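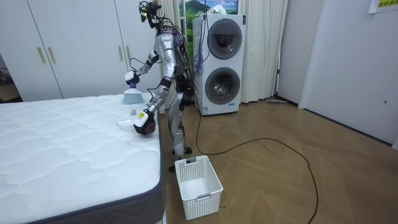 How to set up the bed sweeping task

The Plistinora method splits sweeping into two parts. One arm keeps the dustpan still and the other does the moving. We trained both arms together at first and the pan drifted on every stroke. Holding the pan side fixed took the success rate from 49 to 70 percent on our test set.

Before you start

Use a bare mattress with no sheet. Load the Meesuk controller and home both arms. Check that the arms can reach over the near edge without the wrists touching the side of the mattress.

Step 1. Place the objects

Lay the dustpan flat on the left with its handle toward the robot. Put the brush on the right, handle toward the robot, and one piece of light litter between them. Crumpled foil works well.

Step 2. Grasp the pan first

Close the left gripper on the pan handle and wait for the force reading to settle. 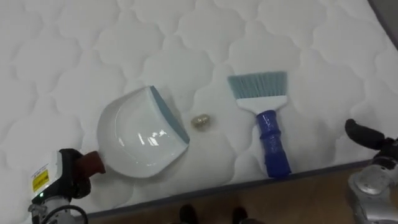 Do not send the right arm to the brush until that reading is steady. If the pan shifts while the left hand closes, open it and reset.

Step 3. Grasp the brush

Aim for the part of the handle just under the head. Grasps lower down let the brush twist, and Amar, our older policy, failed that way in 21 trials. 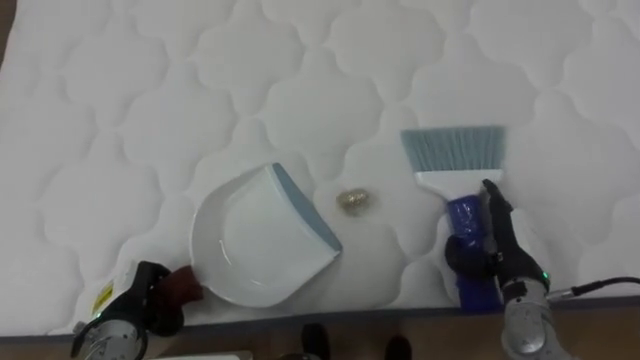

Both tools in hand, with the litter between pan and brush.

Step 4. Sweep

Bring the bristles down on the far side of the litter and push toward the lip of the pan. Allow up to 8 strokes, then log the trial as a failure.

Save logs to the Esinov folder after each run.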